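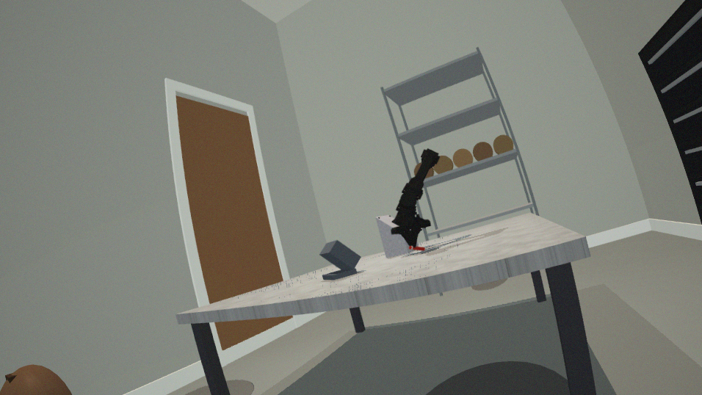 4. The Claim That Long Tables Make Colleagues Talk

12 shares · 47 comments

The case for replacing desks with one long shared table rests on a small number of workplace studies, and most later papers lean on the same two. The first is the Hutano survey, which asked 978 office workers how often they spoke with people outside their own team. Those who sat at shared tables reported more of these conversations. The second is the move at Bedari, where two departments gave up their desks and took places at long tables on a single floor. Both are regularly cited as showing that the furniture did the work. We don't think either one shows that.

Take Hutano first. The survey was sent out once, after the tables were in use, and there was no earlier round to compare it with. Workers were not assigned to tables. Teams could ask for them, and the teams that asked were the ones whose managers already wanted more contact across groups. A talkative team that requests a shared table and goes on being talkative tells us very little about tables. The authors mention this in one sentence near the end of their paper and then return to the language of effects in the abstract.

The question wording makes matters worse. Respondents were asked whether the new layout had "helped" them talk with others. There was no matching item on whether it had got in the way, and none on whether the extra talk was wanted. When So-yul Ahn went back to the open comments attached to the survey, she found that many of the added conversations were requests for quiet, questions about who was sitting where, and apologies for elbows. All of these were scored as cross-team contact.

Bedari looks stronger because it has a before and an after. The trouble is what else happened between the two. In October, the same month the tables arrived, the firm merged its sales and support groups under one manager and started a shared morning meeting. Any of these changes could have raised the number of conversations. The report treats the merger as background and gives it a footnote. It also compares a 12-week period before the move with a much shorter one after it, when people were still working out how to store their things and where to take phone calls. We'd expect a lot of talk in weeks like that under almost any new arrangement.

There is a further problem with how the idea has been passed along. In much of the design writing, the long table appears in rendered interiors before it appears in any evidence. Figure 3 shows a long table with a pale, faintly streaked top and a darker front edge, and not much other furniture. Drawings like this are useful for judging proportion and clearance. They carry no information about noise, about glare at four in the afternoon, or about what happens to a surface once people have to keep their work on it. Yet several of the papers we reviewed go straight from a rendering to a statement about how staff "will gather."

The one study that tried to separate the table from everything around it is the Paiva trial, and its results are seldom quoted. Paiva used 40 workers, drew lots for seating, and changed nothing else for the length of the trial. Conversations between neighbors went up slightly. Conversations between people at opposite ends of the table did not change in any way the authors could detect, and workers at the table wore headphones more often than those at desks. The sample is small — too small to settle much — and we would not want to build a policy on it. Still, it is the only design of the three that could have come out against the table, and in part it did.

Supporters have answered that Paiva's tables were the wrong shape, or that the staff needed longer to adjust. Both may be true. Neither was suggested before the results came in, and the same objections could be raised against Bedari, where the answer happened to be welcome. Drirnix, whose planning guide recommends shared tables for "all collaborative teams," lists Hutano and Bedari in its sources and leaves Paiva out.

We have not shown that long tables fail. Some groups may well like them, and liking one's workplace counts for something. What the record supports is much narrower than what is claimed for it: people who sit next to each other talk a little more to the person beside them. That was already known about desks. Section 5 turns to the cost figures, which have problems of their own, starting with how floor space was measured.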